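Grasp planner picks a point in the air when the object is inside a sink (simulation)

Asked on a Wednesday, tagged: motion-planning, simulation, collision, depth

Hello all. I work with the Clemlow planning package, and I have a kitchen environment in simulation. The task is simple to say: the arm must take a plate which is in the sink and put it on the counter. When the plate starts on the counter, my pipeline works well. When the plate starts in the sink basin, it fails in most of the episodes.

What I see is the following. The perception node gives a mask of the plate, and I think the mask is good, I have checked many of them by eye. Then I take the depth inside the mask, make a small point cloud, and fit a plane to find the rim. The grasp pose comes from this plane. But in the sink the pose is very often too high, sometimes it is above the counter level. The planner then says "goal valid", the arm goes there, closes, and takes nothing.

In other episodes the pose is correct, but the planner answers "no path found" after 500 iterations. I raised the limit to 1,000 and it changed nothing except the waiting time.

Things I already tried:
- bigger and smaller collision padding
- a different random seed
- turning off the faucet in the collision scene (then it finds a path, but of course it goes through the faucet)

Is it a perception problem or a planning problem? I would like to understand before I change more parameters. Thank you.

3 answers

Answer 1 (accepted)

I think you have two problems and they only look like one. I had both in a similar kitchen set, so I will write them separately.

First, the pose in the air. Your mask can look good by eye and still have a few pixels of the wrong surface at its border. On a flat counter this doesn't matter much, the counter is just behind the plate and the depth is nearly the same. In a sink, if the camera sees the plate over the near edge, the pixels at the border belong to the sink edge, and this is much higher and closer to the camera. A least squares plane is pulled very strongly by such points. Please do two things: erode the mask by two or three pixels before you read the depth, and fit the plane with RANSAC. Also check if there is something on the plate. If food is lying on it, your plane is fitted to the food as well, so use only a ring near the outer border of the mask.

You can see quickly if this is your case. Make a histogram of the depth values inside the mask for one failed episode. If there are two groups with a gap between them, it is the border. 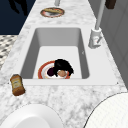

Second, the path. More iterations don't help when the goal itself can be reached only from a few directions. The hand must come down between the basin walls, and when the plate is near one wall the side grasp from that wall is impossible, the fingers have no place. I sample the approach angle around the rim and throw away all candidates where the hand touches the walls at the end pose, before the planner is called. From 211 candidates I had 14 left in the worst case, but with these the planner found a path very fast. Your single pose from the plane fit is maybe one of the bad ones.

Please also look how the sink is stored in the collision scene. In the Jernberg kitchen assets that I use, the sink mesh was turned into one convex hull when imported. Convex hull of a sink is a closed box! Everything inside it is then in collision, and the planner is right to refuse. You need a convex decomposition, or simply build the basin by hand from five boxes (four walls and a floor). I did the second one, it is not elegant but it is easy to debug.

The faucet you must keep. Make it from two or three capsules and give it smaller padding than the rest, because a thin pipe with the default padding becomes a thick column and closes the way to the basin.

 Comment from asker: The histogram has two groups exactly as you say. And the sink was a convex hull, I did not know the importer does this. With the boxes it finds paths. The erosion fixed most of the high poses, I still have to try the ring.

 Comment: If the remaining ones are episodes with a bottle or other thing on the edge near the camera, check that the mask does not jump over to it. I had this one too.

Answer 2

Increase the planning time. Also try another planner, for us the one in Dridport was better than the default.

 Comment: The asker wrote that a higher limit made no difference.

Answer 3

The accepted answer is good, I want only to add about the order of work. Before changing perception, take the true plate pose from the simulator and give it directly to the planner. If it still fails, then it is a planning or collision problem and you can leave the camera alone for now. When this works, put back the perception and compare the two poses, position and angle separately. We keep this as a switch in the config of our project (Agudelo), and we run both modes after each change.

One more small thing: "goal valid" means only that the arm is not in collision there. It says nothing about whether an object is between the fingers. You can add a check that some points of the cloud lie inside the closing region of the hand. It is a few lines and would have rejected your poses in the air at once.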